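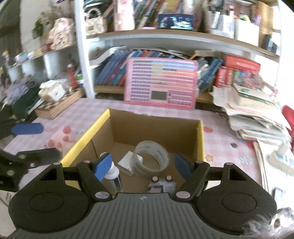
Jarmo Lahtinen
Community Services Officer, Trurow

Dec 14, 2021

Residents of Trurow have packed 109 boxes of household items for the winter collection, the Collby centre has confirmed. Small goods such as bottles and rolls are placed in open cardboard boxes on the tables and checked before the lids are taped. Last year's collection closed at 95 boxes.

"Mixed boxes are welcome, provided that nothing in them can leak," said Kianoush Talebi, who manages the centre. Sealed boxes will be taken to the Jistley depot for sorting – deliveries to households will follow in the new year. A further collection is planned for April.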